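Craft Room > Storage > Sorting leftover wire

Sorting leftover wire by colour 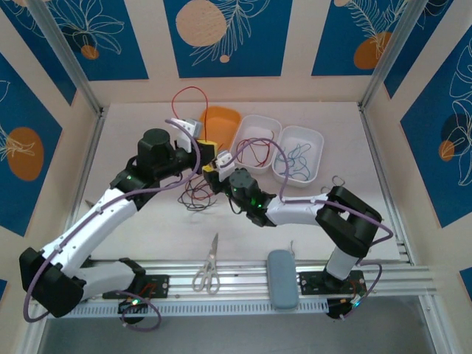 Three bins along the back, reds in the middle one, blue and teal on the right.

I put off doing my wire for ages, and then one evening in June I tipped the whole drawer out and got on with it. Glad I did! You need a few open plastic bins (mine came from Wellik, but any will do) and a clear table.

Start by pulling out one colour only. I go for red as it's easiest to spot. Don't tug – find a loose end and follow it back with your fingers until it comes free. Anything shorter than 13 cm goes in a jar for small jobs.

Next, coil each length loosely round your hand and drop it in its bin. Keep the coils big, or the wire gets kinks that are a pain to straighten later.

Blue and teal share a bin at my house. They're a right tangle still, but at least it's a tangle of the right colours, and I can pick through it when I need a bit.

Push the bins to the back so you've got room to work in front. Mine took 38 minutes, tea included.

We use cookies to remember your settings. Accept | Manage choices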